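Plerar Opens Quiet Hours and a Parent Network for Families of Autistic Children
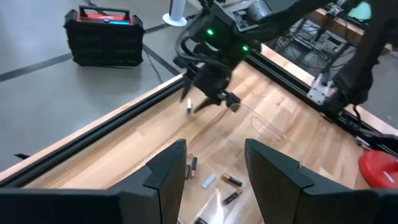
Batteries on a wooden tabletop.

KALUROW – Plerar, the family support center on Danladi Street, is opening its doors to a new program for parents and caregivers of autistic children. It is called Perkero, it starts in April, and it is free to any family living in Kalurow or the towns nearby.

Perkero has two parts. The first is a weekly quiet evening at the center, every Tuesday from 5:30 to 8 p.m., when the overhead lights are turned down, the front desk phone is switched to silent and the big playroom is split into smaller spaces. Children can come and go between rooms as they like. Brothers and sisters are welcome too, and there will be a separate room for teens who would sooner read, draw or play cards.

The second part is a parent network. Each new family will be matched with another family that has been through the same stage, whether that is a first evaluation, the move to middle school or the search for a dentist who will take things slowly. Matched parents can talk by phone, by text or over coffee in the center's kitchen. They decide how often.

The idea came straight from the people who use the center. Last fall Plerar sent a survey to families across the area and got 1171 replies – far more than anyone on staff had dared to hope for! Parents wrote long answers in the margins and on the backs of pages. Many said they felt well informed about therapies and school plans but badly short of company. One mother wrote that she had not sat down with another adult who understood her evenings in over a year. Others asked for a place where a child could have a hard moment without strangers staring.

"We read every single reply, and some of them we read out loud to each other," the Plerar team said in a joint statement. "Families told us what they wanted in plain words. They wanted somewhere calm to go after school and someone to call who gets it. We are so happy to be able to say yes to both."

A small trial ran over the winter with 21 families. By the end of it, most had asked to stay on, and several parents have since trained as contacts for new arrivals. The trial also led to some changes. Snack time moved out of the playroom, because the smell of food bothered some of the children, and pickup now takes place at the side door, where there is less noise from the street.

There are 71 places for the first season. Families do not need a diagnosis or a doctor's letter to sign up, and children who are still waiting for an evaluation are just as welcome. Sign-up forms are at the Plerar front desk and can be mailed out on request. Staff are glad to fill in the form with you over the phone.

Parents who would like to look around first can stop by on any weekday morning. A picture guide to the building, showing the entrance, the restrooms and the quiet rooms, is available for children who like to know what to expect before a visit.

Plerar has 2 parking spaces by the side door set aside for families who need a short walk in. The Danladi Street bus stops across the road.

Media contact: Plerar front desk, Danladi Street, Kalurow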